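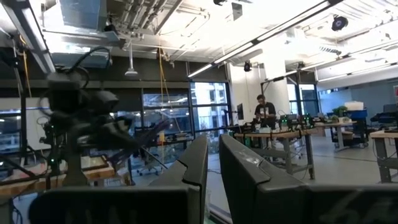

Photo: Krisztina Dudás

My grandmother made butter tarts the way other people brush their teeth. No recipe, no fuss, usually while talking on the phone with the cord stretched across the kitchen. I've been trying to make hers for 15 years now and I'm only telling you about it because this winter I finally got close (close!) and I've been insufferable ever since.

Let's start with the filling, where everybody in my family has an opinion. Runny or firm? I'm runny. I want it on my chin. My sister likes hers set hard enough to travel to the lake in a shirt pocket, and she's allowed to be wrong. The difference is mostly time in the oven and a little bit how much egg you use, and for years I was fiddling with the egg when I should have been watching the clock. I take mine out when the edges have puffed and the middle still has a good wobble, and then I walk away from them. Walking away is the hard part.

Brown sugar, dark. Butter, melted but not hot. A glug of maple syrup, the darker stuff if you can find it, and a small splash of white vinegar, which sounds odd and tastes like nothing, except that without it the whole tart is so sweet your teeth hum. Salt too, more than you'd think. I used to leave the salt out completely when I was baking with salted butter, and those tarts were fine, they were perfectly nice, but I wouldn't have driven across town for one.

And raisins. I know. I like them, a few, soaked in hot water until they're fat. Put them in the shell before you pour so they don't all end up in one lucky person's tart.

Now the pastry, which was my real trouble. I grew up on lard pastry and I was scared of it for ages, so I bought frozen shells and felt guilty. Then a neighbour in Meltdale, where we lived until the kids finished school, let me stand beside her one afternoon while she made a batch. She barely touched it! I'd been kneading mine like bread dough. She had it in a ball, wrapped and in the fridge before I'd even found a clean apron. I went home and tried it, and the first lot cracked all down the sides and leaked filling onto the pan, where it set like varnish. The second lot was better. By July I had shells I'd have served to my grandmother, though she would have said something about the thickness.

Roll it thinner than feels safe, by the way. And grease the muffin tin even if it says non-stick. I have lost whole trays to a non-stick tin.

At Christmas I made 73 of them over two days, with every counter covered in racks and the dog shut in the hall. There were 3 left on Boxing Day, all plain, and I ate them standing at the sink with cold coffee. They keep well in the freezer if you layer them with parchment, and if you've got a houseful who don't know to look behind the peas. Ten minutes in a low oven brings them back beautifully, although I'll admit I like them half frozen, when the middle goes chewy like toffee.

My sister has asked for a firm batch for her birthday. I've said yes, and I'm going to leave hers in for an extra four minutes and not one second more.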